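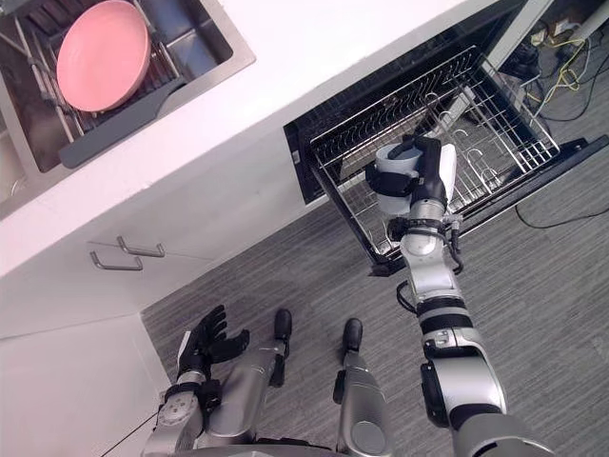
By Anum Chaudhry
Filed under: Site visits, Water and drainage
Reading time: 4 min

The Garkham plant makes waste fittings, traps and overflow assemblies for domestic sinks. Trusetti has run it as a single-product site since the basin line moved out, and it opens to trade visitors once a year, in May. I went with Gunārs Ozoliņš, who specifies drainage for apartment refits and wanted to see how the trap seals are tested. Our group had 16 people in it. Safety shoes were issued at the gate and the tour started at 9:30 a.m.

Molding comes first on the route. The hall holds 18 injection presses in two rows, all running polypropylene on the day we visited. Pellets are dried before they reach the hopper, although polypropylene takes up very little moisture. Kai-wen Lam, the process engineer who led this part, said the dryers were bought for a different resin and kept in use to hold a steady feed temperature in winter. Cycle time on the P-trap body is 30 seconds. The bend is formed on a rotating core, which has to swing out before the part can be ejected, and most of the maintenance hours in the hall go to that mechanism.

Runners are ground and returned at a fixed ratio. The ratio was not given to us. Ground material goes only into nuts and blanking caps, never into trap bodies.

The metal shop is smaller and louder. Strainer cups are pressed from stainless strip in three draws, then pierced and deburred. Gunārs asked about the rim, where cheaper strainers tend to lift and hold water against the sink. The Garkham cup has a shallow return on the rim that is set in the third draw, and the gasket sits inside it. We were handed samples from before and after that operation. The difference is small to look at but easy to feel with a thumb.

Testing takes up the far end of the building. Each trap design goes through a flow test, a thermal cycling test and a seal retention test. The thermal rig alternates hot and cold water through a row of assembled traps for 900 cycles. Joints are hand tightened before the run and are not touched again. A drip at any joint fails the whole assembly. Yen-ting Yuen runs the rig and keeps the failed parts on a shelf beside it, tagged by mold cavity. Nearly all of the tags we read pointed to the same joint, the slip nut on the outlet side, and she said the thread form there had been changed as a result.

The seal retention test was the one Gunārs had come for. A negative pressure is applied downstream and the remaining water depth is read off a sight tube. The results sheet on the wall listed the Hukberg compact trap next to the standard body. The compact version kept less water, as its shape would suggest, but stayed above the site's own limit. Gunārs thought the test pressure was low for a tall stack with several kitchens on it. Wing-sze Kwan from the technical office agreed to send him the method sheet.

Packing was stopped for a label change, so we walked through it without a talk. The tour ended at noon. Parking is on the north side and the entrance from the main road is easy to miss. Visitors who want the metal shop should ask for it when booking, as the shorter route leaves it out.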